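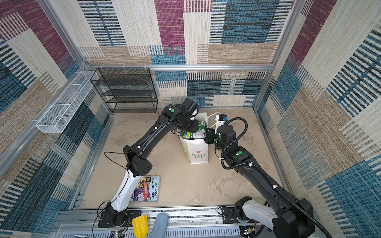 Leidy Cárdenas
Contributing reviewer, home and shop builds

The Jollbridge bay kit is an aluminum frame with a base rail for two arms. It costs $598 plus $86 for shipping, and you bring your own arms. I put mine together in a corner of the Pacheco shop in November and have used it for bag packing and unpacking since then.

Assembly took 274 minutes, most of it spent squaring the posts. The instructions show the back crossbar going on last. Put it on before the side walls, or you will be loosening everything again.

The base rail is the best part. Both arms bolt down close enough for the grippers to meet over a shopping bag, and the bases have not shifted in use. I had to work out the cable routing myself - there are no clips in the box, and a loose loop near the elbow needs watching.

The kit ships without wall panels. I used woven patchwork fabric, and the metal trim along the bottom holds it well. A busy pattern does make the wrist view harder to read when the gripper is low, so buy something plain if you train from those cameras.

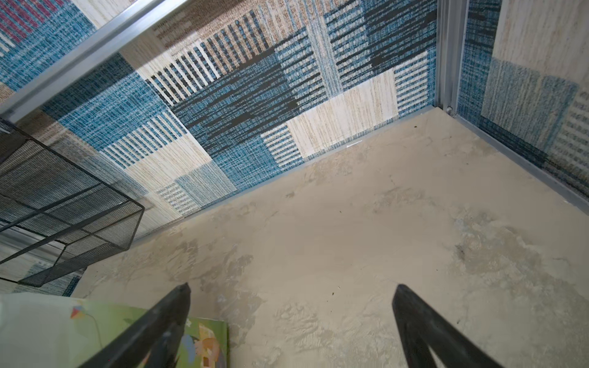

Qianru Yu asked in the comments whether the frame stays square after a move, having had trouble with the corner fasteners on a Jendstead bay. Mine has been moved once, across the shop, and two corners needed tightening afterward. I would still buy it at this price, but I would order a bag of cable clips with it.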